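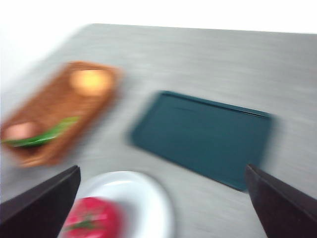 What goes on the table first when a plate is set for a lesson in portions?
The plate goes down first, then the trays, and the food is brought out last.

The order is set out in the instructor guide of the Venville Nutrition Education Service, which teaches table and kitchen skills to adults at Bollanen Hall. The service enrolled 759 residents in the program year that closed in February. Its coordinator met with the Nelach Community Health Bulletin to discuss the introductory table lesson, the choice of serving ware and the changes planned for the fall. 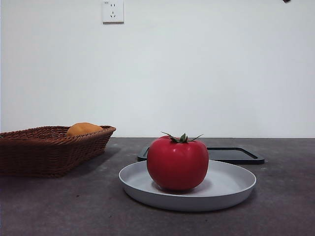 Denise Hollowell
Staff Writer, Nelach Community Health Bulletin

A single tomato on a pale plate is as much as the first lesson asks a participant to look at. According to the coordinator, the restraint is deliberate. "We used to begin with a full meal on the table," the coordinator said. "People began discussing recipes right away, and the question of how much to put on the plate was lost. With one item they look at the size of it and the size of the plate, and they start to talk about that."

The serving ware is kept plain. Plates are white or light gray, and the trays are dark. The coordinator said that color received little attention when the program was first written and was raised later by participants with low vision, who reported that pale foods were hard to find on a pale tray. "We changed the trays and kept the plates. The tray tells you where the working area is. The plate tells you where the meal is."

Vegetables and fruit that have not yet been chosen are kept together to one side, in a basket or on a tray with a rim. Participants take from it one item at a time and return what they do not want. The coordinator described this as the part of the lesson that takes the longest. "Some people choose in a moment and some go back and forth. Instructors are asked to wait. We do not suggest an item, and we do not correct a choice until the plate is finished."

Both fresh and model foods are used in the course. Model foods were purchased with a grant from the Kramer Fund and serve for table exercises, where the same item may be handled by a dozen people in a morning. Fresh produce is used in the cooking sessions that follow. Asked whether adults object to model foods, the coordinator said that a few do. "It comes up in the first session and usually not after that. Shape and size are what we need at that stage. Taste comes in week 3."

Of those enrolled last year, 578 completed the full course. The coordinator said the figure was acceptable but that evening groups had lost more participants than daytime groups, and that the schedule was under review. Bus service to Bollanen Hall ends early, and a second site in Nelach is being considered for residents who cannot arrange a ride.

The fall guide will also revise the section on clearing the table. Under the present text, everything is removed at the end of the exercise. The new text asks participants to empty the plate first, leave the trays in position, and set the table again for the next person. "Setting it for someone else is a different task," the coordinator said. "You have to think about which hand they use and how far they can reach. We should have included it earlier."

Printed copies of the revised guide will be available at the Bollanen Hall front desk and at the Venville branch library. The service expects to distribute around 2,000 copies, including a large-print edition. Residents who wish to enroll in the fall course may leave their name at either location.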